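Junescombe had 30 players at its first training night in March and enough jumpers for 18 of them. The rest wore whatever was clean. By the second month the club was fielding two sides in the Millet league, and the reserves were winning.

The ground sits behind the old Datgate sheds, where the wind comes straight across the far wing.
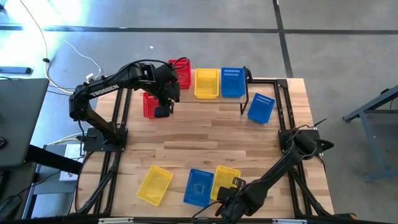
Red, yellow and blue baskets on a wooden worktable.

Junescombe lost to Tesetau by 67 points in the opening round. In the return match the margin was four. The coaching had changed little — the midfield was simply fitter, and it stopped kicking into the wind.

Tesetau visits again in August.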